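洗碗机的保养,我家是这么弄的

家里这台嵌入式洗碗机用到第三年了,品牌是Nolex,当初买的时候只图它便宜,安装师傅走了以后我连说明书都没翻。结果去年12月它开始闹脾气:程序走到一半停住,底下一汪水不走,屏幕上闪个小水滴。打电话约上门要排队,我就自己蹲在地上折腾了一晚上,还真弄好了!后来邻居吕桂兰家的也犯同样的毛病,问我怎么搞的,干脆写下来,省得我每次发语音发半天。

先说滤网。很多人不知道底下那个圆筒是能拧下来的(我也是用了大半年才知道)。下碗篮抽出来放一边,手伸到最底下,逆时针转一下往上提,筒和下面那片平的滤网就一起出来了。我现在每个星期天晚上拆一次,用旧牙刷顺着网眼刷,水龙头从外往里冲。油特别厚的话,拿40度左右的温水加一点洗洁精泡着,去看一集电视剧再回来刷。别用钢丝球,我那片网边上就被我刮毛了一块,现在装回去总有点卡。

滤网装回去一定要拧到底,箭头对着小锁的图案。没拧紧的话,渣子会从旁边漏下去跑到排水泵里,我去年那次停机就是这么来的。从泵里掏出来半颗橄榄核和一小截牙签……掏之前记得先拔电源,水用海绵吸干净,泵盖往上一撬就开,手指伸进去轻轻拨一下叶轮,能转就行。里面可能有碎玻璃,戴个厚点的手套。

喷淋臂我一个月看一次。上面那根是拧螺帽的,下面那根直接往上拔。对着灯看小孔有没有堵,堵了用牙签挑,挑完灌水摇一摇,听听里面还有没有沙沙响。装好以后用手拨一圈,碰到锅把、筷子什么的就重新摆。

盐和亮碟剂:我们这边水硬,邵静怡她们小区跟我家一墙之隔,听说也一样。软水盐第一次加之前要先往盐仓里灌满水,后面再加就不用灌了。撒在外面的盐粒要马上擦掉,再空跑一遍短程序,不然内胆容易起锈点。亮碟剂我调在中间那一档,杯子上有彩虹纹就往下调一格。

空机清洁我两个月做一回。柠檬酸300克倒在内胆底部,选最热的那个程序,里面什么都别放。跑完把门开条缝晾着。门封条底下那一道最容易忘,抹布裹着手指头抠一圈,抠出来的东西你看了晚上不想吃饭。

再就是放进去之前的功夫。咖喱、番茄肉酱这种带颜色又挂油的,我都先在水槽里拿长柄刷过一下再进机器。自从养成这个习惯,滤网轻松多了,原来一拆开就是一层橘红色的糊,现在基本就几粒葱花。隔夜的米糊、蛋液也一样,干了以后机器不见得冲得动,刷两下的事。

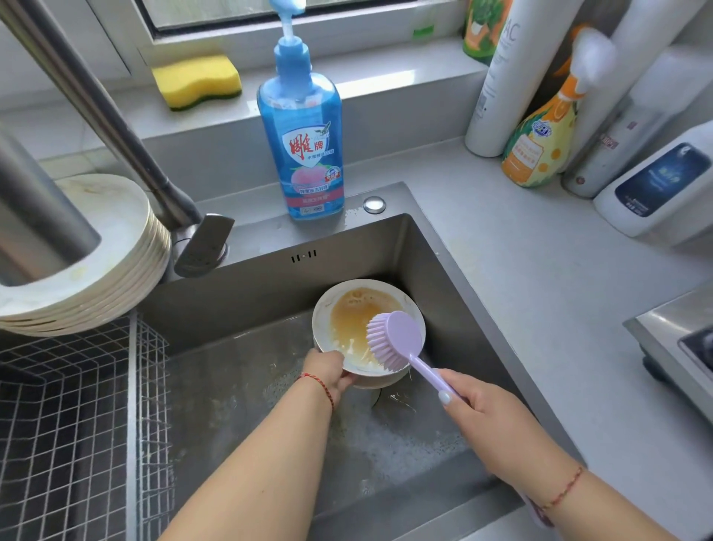
碗里挂着油的,先刷一遍

手洗的洗洁精不要带进机器里,刷完冲干净泡沫再放。我有一回偷懒没冲,泡沫多得从门缝往外冒,厨房地板擦了三遍,我老公在旁边笑得直不起腰。真碰上了就先按取消排水,开门舀掉泡沫,再空机冲一两遍冷水。

排水管也顺手看一眼,水槽柜子里那根,不能压扁,也不要让它垂到柜底,中间得有一段是高上去的。我家那根被一桶食用油顶弯了不知道多久,挪开以后排水声音都变了。

吕阿姨问的除味,我用的就是上面的柠檬酸,小苏打别跟它一起倒,两样碰一块儿就互相抵消了。还有味道的话多半是滤网筒里面那圈没刷到,拆下来闻一下就知道。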